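**For immediate release. Please share with anyone who likes a cold drink and a tidy table.**

# Zilel opens bookings for the Hemel Table, six hands-on sessions on fruit, ice and a bit of tape

I'm writing this one myself, so forgive me if it rambles more than a press release should. Zilel is a very small business (a kitchen, a van and a lot of chopping boards) and we've spent the past few years making drinks tables for birthdays, christenings, school fairs and the odd retirement do. People kept asking us how we lay them out. I kept explaining it badly over the phone, usually with my hands full. So we're going to teach it instead!

The sessions are called the Hemel Table and they'll run at the Tully, just off the market square in Iltham. There are six of them, they last a morning each, and a place costs £11, which covers your fruit, your cups, your ice and a roll of tape to take home.

Yes, tape. It's the part everyone laughs at until they've tried it. Before anything to eat or drink goes down, we mark the work surface into rectangles with blue masking tape. Each rectangle gets a job. One is for whole fruit, one is for cutting, one is for cups waiting to be filled, and so on until you've run out of jobs or run out of table. I started doing it at home when my own kitchen worktop got so muddled that I'd put a jug down on top of the mint. You can draw the whole thing on the back of an envelope first, but I think it goes better if you just start sticking.

The lines don't have to be perfect either. Mine wander. If a strip goes on at a slant I leave it, and if two strips meet a bit out of step I leave that as well, as you'll see from my fruit section with its one small strawberry in it.

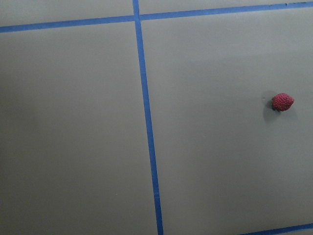

Could it be done with frozen fruit, someone asked us by email, when fresh strawberries in winter cost a fortune and don't taste of very much? I love this question and we get a version of it every time I mention the sessions. Frozen works, with one warning. It goes soft as it thaws, so it has to go straight from the freezer to the cup, and it doesn't like being sliced. If you're doing a drinks table on a budget I'd use frozen berries in the jugs, where no one will be looking too hard, and keep a small punnet of fresh ones for the cups people carry about. We'll have both at the sessions so you can try them side by side and make up your own mind.

Lemons are the other thing we spend a good while on. I'm a bit of a bore on lemons. Roll them under your palm before you cut, take a small slice off the end so they don't wobble, and cut rounds that are thick enough to pick up without folding. Very thin slices look lovely on the board, then you drop them into a cup and they curl up against the side like wet paper. Pips come out with the tip of the knife, over the board and not over the cup. (I have learned this one the hard way, at a wedding, with an aunt watching.)

## What a morning looks like

We start with taping. Everybody gets their own patch of table and works out their own layout, and I come round and ask nosy questions. Are you left-handed? Where will the ice go? Which way will people be queuing? It's surprising how much a layout changes when you stop thinking about where things look nice and start thinking about where your elbow goes.

After that comes cutting, then filling, then a sit-down with the results. We make three kinds of cup:

- a strawberry cup, which is a whole berry and ice, topped up with still or fizzy water
- a lemon cup, with a round of lemon and a sprig of whatever herb looked good that week
- a cup of your own, from whatever's left, and some of these have been dreadful and some have gone straight into our own menu

I put the cutting board at the back of the layout and the cup in front of it, near where I'm standing, so that I'm reaching away from myself for the fruit and drawing it back towards me. Plenty of people like it the other way round and that's fine too. I cut my lemons first and leave the slices on the board in an overlapping column, knife down beside them, and get on with the ice and the berry. A pale blue paper cup is my favourite for strawberries. The red looks so cheerful in it!
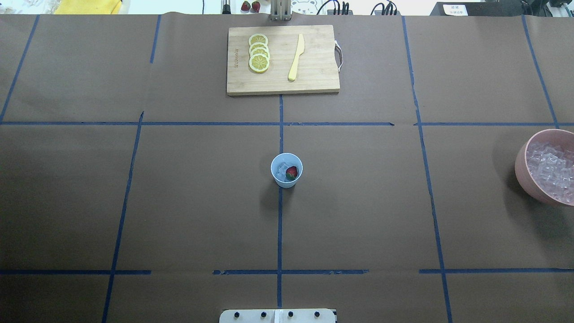
**ILTHAM, Mon 22 January** — Booking for the Hemel Table opens this morning at the Tully, in person at the front desk or by phone through the usual Zilel number. We've kept each session small, and 27 places are on sale for the first batch. When those have gone we'll open the rest. Last time we offered anything like this it was a single try-out morning, and we told the 203 people on our mailing list about it and then spent a weekend apologising to most of them, so this time we're doing it in stages and letting the whole town know at once.

You don't need any experience. You don't need to own a decent knife, as we bring them, and we bring the boards as well. What I would ask is that you wear something you don't mind getting lemon on, and that you tell us when you book if you've got an allergy to any fruit, or to latex, so we can sort out the right gloves.

Children are welcome from the age of eight with a grown-up beside them. They tend to be much better at the taping than the adults are. They'll happily spend ages getting a corner square while the rest of us are still picking at the end of the roll with a fingernail.

## A few words on paper and tape

We get asked about this so often that I'm putting it in here to save my voice. Brown kraft paper is my preferred covering for a drinks table at a do. It's cheap, it comes on a roll, it hides a scruffy tabletop, and you can bundle the whole lot up at the end with the pips and the stalks inside. It will wrinkle. If the table's bigger than the roll is wide you'll have an overlap somewhere, and I wouldn't lose any sleep over that. Try to keep the overlap away from where the cups will stand, and press it flat with the side of your hand.

For the tape, get the sort sold for painting and decorating. Parcel tape is a menace, it grabs the paper and won't let go, and if you change your mind you've got a hole. Masking tape peels up and goes back down again a couple of times before it gives up on you. I like dark blue on brown because I can see it without my glasses. Press the ends down properly, particularly if people will be sliding things across them.

Small gaps between strips don't matter. You aren't building a wall, you're leaving yourself a note about where things live.

## Getting there and what it costs

The Tully is a five-minute walk from the bus stop in Iltham and there's a bit of parking round the back, which fills up on market days, so I'd take the bus if you can. There's a ramp at the side entrance and the room we use is on the ground floor. We can set up lower tables for anybody who'd like to work sitting down; just mention it when you book.

The £11 is for the full morning. If you've got to cancel, give us two days and we'll move you to a different session without any fuss. Later than that and the fruit's been bought, I'm afraid, though you're very welcome to send a friend in your place.

We can't do gift vouchers yet. I know, I know. We're working on it, and if you'd like to give a place as a present in the meantime, ring up and I'll write something on a nice card and post it to you.

## Groups, schools and fairs

If you run a playgroup or a lunch club and you fancy the Hemel Table coming to you, we can do that too, as long as you've got a sink, a freezer with a free drawer and tables that don't rock. Prices for visits depend on numbers and how far we're driving. School fairs are usually the easiest to fit in, as we can set up in the hall the afternoon before and get all the taping done in peace.

## For local papers, newsletters and noticeboards

You're free to use any part of this in print or online, in whatever order suits you, and to trim my waffle as you see fit. Both pictures can be used alongside it. Please do keep the price and the place in, and please spell Zilel with one l in the middle and one at the end, as we've been Zillel on a banner before and we've still got the banner.

If you'd like to come and try a session for a write-up, let us know which morning suits and we'll keep a patch of table and a lemon for you.

**Contact:** Zilel, care of the Tully, Iltham. Messages left at the front desk reach us the same day, and the phone's best before lunch.

**Ends**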